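Home | Set-up | Daily use | Care | Contact

Lonunance Floor Routine -- Set-up Guide for Workplaces
Section 4: Teaching a mopping task

By now the charging point is in place and your colleagues have had their first look at the system, so this is the section where the people who know the floors best get to pass on how they do it. Please don't rush. A calm half hour teaches Lonunance far more than a hurried morning, and it's a good moment for the cleaning team to say which jobs they would gladly hand over and which they'd like to keep.

1. Choose one stretch of floor and agree with everyone who uses it when you will be working there.
2. Take one hand-held gripper in each hand, with the marker cubes uncovered.
3. Close one gripper on the mop handle. The other may stay open until you want it.
4. Mop as you would on any ordinary day, corners and skirting included.
5. Set the mop down flat, open the gripper and save the run under the name of the area.

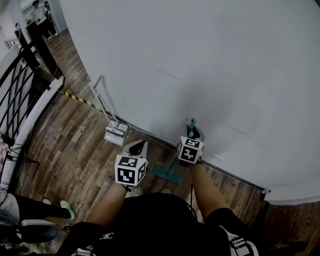

The cleaners at Grimshaw asked us to say that the first week feels slow, that your wrists notice it, and that you should swap over before you get tired, whatever the rota says. They also wanted it known that their hours were settled in writing before a single run was saved, and that they'd have refused otherwise. We think that is very sound advice -- and we now suggest the same to every site.

NOTE: Older buildings take more runs. The Buldale offices date from 1948 and needed 47 before the stair landings came right.

CAUTION: Keep loose cables away from your feet, and stop at once if anyone needs to pass.

6. Sit down together on Friday and go through the saved runs. Whoever did the mopping has the final word on what is kept.

If a run won't save, note code 3677 and turn to Section 9.

Related sections
Section 3: Talking to your team before installation
Section 5: Stairs and landings
Section 6: Changing the rota

Contact your Lonunance site adviser | Back to top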